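Pellumen slips again, and I'm not surprised

So the Pellumen cargo demo has moved to January. I read the Plunik update on Wednesday over breakfast and then read it again, looking for the part where they say why. There are 439 words in it (I pasted it into a word counter, I was that annoyed) and the closest it gets is "additional margin for ground teams."

Margin for what? The last update told us the pressure tests on the service module were done. If they were done, then something else is holding up the launch, and I'd like to know what.

I've followed small station resupply projects long enough to have a feel for which ones will fly. The ones that do tend to publish dull things: valve part changes, revised mass tables, a paragraph on a connector that failed in the cold chamber. Plunik publishes renderings. Very nice ones, with the sunrise coming over the solar panels.

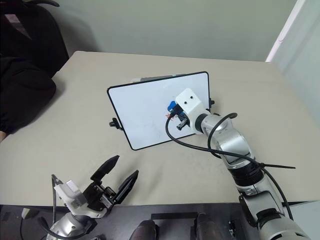

Two arms and a whiteboard with a little red writing on it.

Then there's the mass question. The first brochure promised 326 kilograms of cargo to the station on every trip. The new page leaves the number out altogether and talks about "flexible payload options." I can think of a few reasons to drop a number like that, and most of them involve the number getting smaller.

The Stunora docking adapter is the piece I'd still put money on. It has been through 43 test contacts on the ground rig at Ostapchuk, and they posted the misalignment figures for all of them, bad ones included. Four were pretty ugly. I trust the program more for having seen them – though a ground rig can't give you a slowly tumbling target in bad light.

I'll be up for the launch if it happens in January. My guess is still spring, and I'd want to see a fueling rehearsal before I changed it. Comments are open if you have the older brochure; my copy is missing page 13.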